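Nodosard Worktop Oil - Satin, for Solid Wood Kitchens

Home > Kitchen > Worktops & Care > Oils and Waxes

Product code: KO-35
In stock. Orders placed before noon leave us the same day.
Choose a size: Small tin / Large tin / Very large tin (trade, or the optimistic)

Overview

There are two kinds of people who own wooden worktops: those who oil them twice a year, and those who have a large black ring next to the kettle. Nodosard is made for the first lot and will do what it can for the second.

It is a plant oil blend with a little hard wax, mixed in small batches at our works in Koltolden and sold in tins with lids that can be got off with a teaspoon. It soaks in, hardens and leaves a low satin finish that looks like wood. We have been asked for a high gloss version and have politely declined. If you would like your oak to look like a boiled sweet, there are varnishes for that, and we wish you well with them.

Géza Deák, who started the firm and still signs off every batch, worked out the recipe after ruining his own beech draining board with something that claimed to be invisible. It was orange. He kept the board, and it hangs over the mixing bench as a warning to us all.

What it's for

Oak, beech, ash, walnut, maple, iroko and most other solid timber worktops. Kitchen tables, breakfast bars, butcher's blocks and the sort of shelf that ends up with a toaster on it. Also good on window sills, provided the old paint is off first.

Not for floors. People do ask. Floors take a beating that a worktop doesn't, unless your household is livelier than ours, and you'll want Gevgate Floor Oil, which is tougher and takes longer to dry.

Not for laminate either. The oil has nowhere to go and will sit there looking at you.

How it's applied

Sand the bare wood, working along the grain, and finish with a fine paper. Hoover up the dust, then wipe down with a barely damp cloth and let the wood dry completely. Stir the tin. Really stir it, right into the corners, because the wax sinks and the last third of an unstirred tin is closer to porridge.

Put on a thin coat with a lint-free cloth or a short brush. Leave it for 20 minutes. Wipe off everything that hasn't gone in, then wipe again, as you'll have missed a bit by the sink. Let it dry for 7 hours and repeat. New timber wants three coats, and end grain will take as many as you have patience for.

Thin means thin. Nearly every call to our helpline is from someone with a sticky worktop, and nearly every sticky worktop has had the oil put on like butter on a crumpet.

Used cloths can heat up by themselves and catch fire. Soak them in water and lay them out flat, outdoors, to dry before they go in the bin. We are not joking in this paragraph.
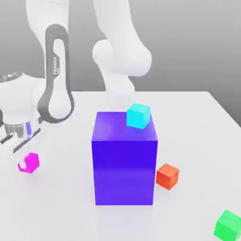

Colour is the part people worry over, so we'd better deal with it at length. Clear Satin deepens the wood by a shade or so, much as a wet finger would, and if you dislike the wet finger test you will dislike the oil. Pale Satin has a small amount of white pigment in it to hold back the yellowing that oak goes in for, and it is popular with people who wanted Scandinavia and got honey. It will not get you as far as the flat, matt white of the tabletop in the picture, with not a trace of grain to be seen, and no number of coats will change that. For a surface like that you want paint. Brown Satin is for walnut, and for iroko that has lost its colour in a sunny spot. Try any of them on an offcut or the underside first, and look at it again by daylight before you commit.

Sizes and coverage

Small tin: covers one breakfast bar, or one coat on a short run of worktop.
Large tin: three coats on an ordinary galley kitchen, with enough left for the bread board.
Very large tin: for fitters, schools and people with an island.

Rough sawn or very dry timber drinks more. So does anything that has been through a dishwasher, and we don't want to hear about it.

Looking after it

Wipe with warm water and a drop of washing-up liquid. No bleach, no cream cleaner, no green scouring pads. Mop up wine, beetroot, turmeric and tea when they happen; the oil buys you some time but it isn't a force field. Hot pans go on a trivet. A worktop finished with Nodosard can be patched in one spot without stripping the lot, so a scorch mark or a ring is a job for a Sunday morning - a bit of fine paper, a dab of oil, feather it outwards.

Re-oil when water stops beading. By the sink that may be every few months. In the corner behind the mixer it may be never.

Illés Cleaning Soap is the one we make to go with it. You don't have to buy it. Ordinary mild soap does the job perfectly well, but ours smells of oranges and the bottle is nicer.

Technical bits

Finish: satin
Base: plant oils, hard wax
Tints: Clear, Pale, Brown
Between coats: 7 hours in a warm, airy room, longer in a damp one
Light use: next day
Full hardness: 20 days. Until then keep water and pot plants off it.
Storage: lid on tightly, away from frost. Once opened, use within the year.
Clean brushes with: white spirit

Customer questions

Can I put it over my old oil?
If the old one is an oil, yes, after a light sand. If it's varnish it all has to come off, and we're sorry.

My worktop has gone furry after the first coat. Is that the oil?
It's the grain lifting. Rub it down gently with fine paper once dry and carry on.

Is it safe for chopping boards?
Once fully hardened, yes. Leave it the whole 20 days, please. Onions can be cut on a plate in the meantime.

Does it smell?
Yes, a bit like a cricket bat. It goes off within a couple of days with a window open.

Can I return an opened tin?
No, though we'll gladly talk you through whatever made you want to.

Delivery

Free on orders over £70, otherwise a flat charge shown at the checkout. Tins travel by road only, so the Highlands and Islands should allow a few extra days. We can't post oil overseas. If a tin arrives dented but sound, tell us and keep it; if it arrives as a puddle, send us a photo and we'll send another tin.

Page last updated 16 November 2018. Pale Satin is back in all sizes.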